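How do I get old varnish smell out of a closed-up room?

Posted in Home & Garden > Cleaning and Odors
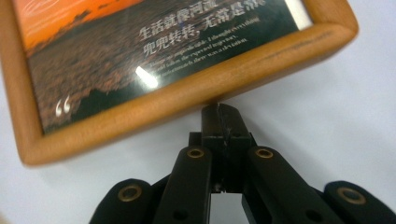
So my husband and I moved into my aunt's old place in Hallanley back in January and there is one room, the little back bedroom, that just reeks. It's sweet and sharp at the same time, like someone refinished a dresser in there and then shut the door for ten years. Which is pretty much what happened! She used it as her hobby room and did all her stripping and varnishing in there with the window painted shut.

What I've done so far: got the window open (took a putty knife, a hammer and most of an afternoon), washed all four walls with dish soap and warm water, pulled up the carpet and put it out on the curb, and set out bowls of baking soda in every corner. The baking soda did nothing I could notice. The window helps while it's open, but I close it at night and by 7 a.m. the smell is right back where it started.

The floor under the carpet is bare pine boards with drips and spills all over one side. The closet is the worst spot by far. It has raw wood shelves and no light, and if I stick my head in there I get a headache in a couple of minutes. The closet wall backs up to the furnace, if that matters.

I want to use this as a guest room by the time my mother-in-law comes in June, and she has a nose like a bloodhound. I don't have a ton of money for this. I have maybe 100 dollars I could put toward it right now, and more later if I really have to. Is there a trick, or do I need to paint everything? And if I paint, does the smell come through the paint? I've read both things and now I don't know who to believe.

Also, would renting one of those ozone machines be worth it? The hardware store in Stonness has them and the guy at the counter was very excited about it.

Thanks in advance, I've gotten good advice from this board before (the thing with the squirrels worked).

— back_bedroom_blues

pinecone_lane

Oh boy, I lived this one. Ours was a basement workshop, but same smell, same headache.

First thing, your baking soda isn't going to do it. It's fine for a fridge. With solvent smells the stuff is down in the wood and it keeps coming out a little at a time, so you can wipe the walls until your arms fall off and it'll be back the next morning. You have to either let it finish coming out or seal it in. I'd do some of both.

Start with heat and air, and do them together. Warm wood lets go of the smell faster. I put a plain space heater in the middle of the floor, ran the room up good and warm for an hour or so while I was home to keep an eye on it, then shut the heater off, opened the window all the way and put a box fan in it blowing OUT. Crack the bedroom door so it has something to pull from. Ours took 11 or 12 rounds of that before I could tell a real difference, and I was ready to quit at six. Please don't leave the heater going while you're out, and if any of those spills on the floor are still tacky, skip the heater completely and just run the fan until they've hardened up.

While you're at it, go through that closet and look for the source. I found two old rags stuffed behind a shelf bracket and a can with the lid half on. Check under the bottom shelf and on top of the door trim. If you do turn up oily rags, don't toss them in the kitchen trash in a ball, because they can heat up by themselves and catch fire. Lay them out flat outside to dry, away from the house, and ask your county where to drop them off.

If the shelves aren't attached to anything important, take them out. Raw boards soak up everything. I had new ones cut for 60 dollars and it was the best money I spent on that whole mess. You could also just leave the closet empty till fall, your mother-in-law can hang her coat in the hall.

Now the paint. Regular wall paint will not hold it back. I tried. It smelled like paint for a week and then it smelled like varnish again. What you want is a shellac-based primer, the kind sold for smoke damage. Two coats on the closet walls and ceiling, one everywhere else, then whatever color you like on top. It stinks to high heaven going on, so wear a proper respirator with the organic vapor cartridges (a dust mask does nothing for fumes) and keep that window open. Also turn off anything with a flame or a pilot light nearby while you work and until it's aired out. You said the closet backs up to the furnace, so that means you! Same goes for the heater.

The floor I'd leave for last. Scrape the drips, sand lightly, wipe up the dust, and put clear shellac on it. If your aunt's place is as old as mine, test the paint for lead before you sand anything, window trim included. The kits are cheap.

As for what you do on 100 dollars: fan if you don't own one, lead test, one gallon of primer, and do the closet first. See how the room smells after that. You might be able to stop there.

Dale in Fliltmont

Ozone machine. Rented one for my truck, smell gone. Run it overnight and you're done.

sosa_street_gardener

I wouldn't go the ozone route in your situation. I did try it, in a rental we had over on Sosa Street, and here's how it went. It did knock the smell down for a few days, and then it crept back because the spills were still in the floor. Meanwhile the rubber seal on the window got all crackly and every houseplant I'd forgotten to carry out looked terrible. You also can't be in there while it runs, no people and no pets, and you need to air the place out for a good long while after. In a truck, maybe. In a house with a back bedroom that shares air with everything else, I'd pass.

Most of what pinecone_lane said matches what I ended up doing. Couple of things I'd add.

Activated charcoal does work better than baking soda, but you need a lot more of it than those cute little bags. I bought the loose kind sold for fish tanks and spread it on old cookie sheets in the closet with the door shut. It won't fix the problem, but it does take the edge off at night when you've got the window closed. Swap it out after a few weeks.

Look at the heat register too. If she was sanding in there, the duct right under the grate is probably full of old dust with varnish in it, and every time the furnace kicks on you get a fresh puff. I pulled the grate, vacuumed as far as my hose would reach and washed the grate in the tub. That one took me half an hour and I kicked myself for not doing it first.

And if you still get headaches after the airing out, stop going in there and have somebody come look. With a furnace on the other side of that wall I'd want it checked regardless, and I'd put a carbon monoxide alarm in the hall tonight if you don't already have one. Probably just the varnish — but that's not something to guess on.

June is doable. Leave yourself a couple of weeks between the last coat and the visit, and wash the curtains, I forgot mine and they held onto it longer than the walls did.

back_bedroom_blues

Thank you both!! Found a coffee can of brushes on the closet shelf, way in the back, standing in something brown. It's outside now. CO alarm is going up tonight and I'm calling the furnace people in the morning. Dale, thanks too, but I think I'll pass on the ozone.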